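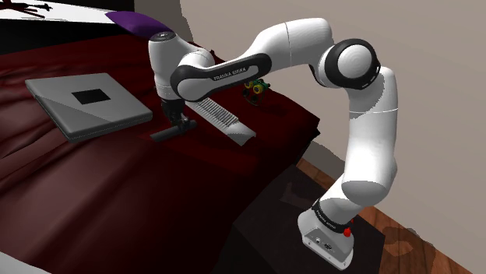

Risero bed-clear set, README

Simulated chores for a single fixed arm. Bedroom part only, kitchen lives in its own folder. Last touched 7/10/21 by Samuele Rizzi, shout at me if something is broken.

What it's for

Bouchra wanted a straight answer to "can a machine tidy a bedroom yet". Short version – no, but it can do bits of it. The task is clearing stuff off a bed before the bed gets made. Laptop, small odds and ends, whatever the scene file has put on the covers. Making the bed is not in here. We tried in February and gave up on the duvet.

What's in it

1,260 episodes, 30 rooms. Each episode has joint positions, gripper state, rendered frames, a text line saying what to pick up, and a result flag. Arm is a Franka on a stand by the foot of the bed. It never moves its base, so anything up by the pillow may be out of reach depending on the room. Those episodes are kept and flagged, don't filter them out and then tell people the score went up.

Bedding

Rumpled on purpose. Flat sheets made it far too easy and Kelly's first policy fell over the minute it met a crease. Folds are baked in at load time – they do not move when you press on them. Yes this is cheating a bit. Real covers sink and drag and the object goes with them.

Known problems

- thin flat things are bad. Laptops especially, two fingers from above is the wrong tool and most runs just push it along
- long handle shaped things are fine if the wrist lines up, poor if it doesnt
- small objects sometimes clip into a fold and can't be got out. Reset the episode
- result flag says success if the object leaves the bed. Dropped on the floor counts. Needs fixing, Amedeo has a branch
- room names in the index don't match the folder names for 2 rooms, use the id

Running it

Unpack, point the config at the folder, run the check script first. It plays 50 episodes and prints any with missing frames. If it hangs at the start it is nearly always the texture path.

Not for

Claims about real homes. Nothing here has been near a real bed. Dario is setting up the physical version at Castdale, seperate README when there is somthing to say.

Todo

- soft bedding
- put-away targets (shelf, drawer), at the moment things only come off
- second camera view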